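Venard Workplace Forum
Shared Spaces > Mezzanine and Refreshment Areas
Topic: Permitted items on the mezzanine table

facilities_desk
Posted 2020-07-08
Members of the Zukville site are asked to comment on the draft rule for the long table on the mezzanine. The draft reads as follows: "Personal items, including bottles, food containers and plants, shall be removed from the table at the end of each working day. Items remaining shall be placed in the storage cabinet for five days and then discarded." Comments will be reviewed before the rule is adopted. The rule would take effect in October.

mkt_second_floor
Our department supports the draft in principle. The table was purchased as a shared work surface and is listed as such in the room schedule. In practice, staff who arrive in the afternoon often have to clear a space before they can sit down. We request one clarification. Does "personal items" include supplies that a department has paid for, such as hand lotion or cleaning spray?

facilities_desk
Department supplies would be covered by the same rule unless they are labeled with the department name.

records_unit
We do not support the draft as written. Plants should not be treated in the same manner as food containers. A plant placed in a closed cabinet for five days will not be in good condition when it is claimed. The plants were bought from the site improvement fund, which spent 600 dollars on greenery last year, and it would be difficult to explain to the fund why they were then thrown away.

kirui_tenant_rep
Speaking for the Kirui offices, which share the mezzanine under the lease, we agree with records_unit regarding the plants. We do not agree that everything else should go. Several of our staff use the table all day, and requiring them to carry each bottle back to a desk on another floor is not reasonable. A shelf or a tray would meet the same need.

mkt_second_floor
With respect, a tray was tried at the Bitell building and it became a permanent collection of things without owners. The difficulty there was that no unit had been assigned to empty it.

records_unit
That is a matter of assignment and could be addressed in the rule itself. Our unit is willing to check a tray once a week.

safety_contact
Please note that the edge of the mezzanine is a separate question from tidiness. Over 100 people pass through the lower floor on a normal day. Pots and bottles should be kept well away from the railing whatever is decided about the rest of the table. I would ask that this be written as its own paragraph in the rule.

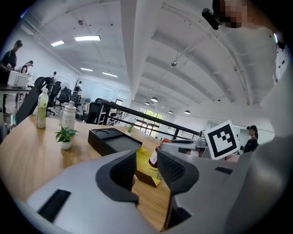 kirui_tenant_rep
The tenants' proposal is to divide the table into a working part and a small area for shared items, and to leave plants out of the removal rule altogether. The division would be marked with tape at no cost to either party. Plants would be limited to small ones. The two in white pots are a suitable size, although the one farther back stands near the railing and should be brought forward to meet the point raised by safety_contact. Bottles could stand together in the shared area, with a name on each.

mkt_second_floor
We can accept the exception for plants. We remain opposed to a shared area for bottles, and we ask that our objection be recorded.

safety_contact
The proposal to bring the plant forward is acceptable. Please state a minimum distance from the railing in the final text so that it can be checked.

facilities_desk
Thank you for the comments. The draft will be revised to exempt small plants and to include a separate paragraph on the railing. The question of bottles remains open, and departments that have not yet replied may do so in this topic.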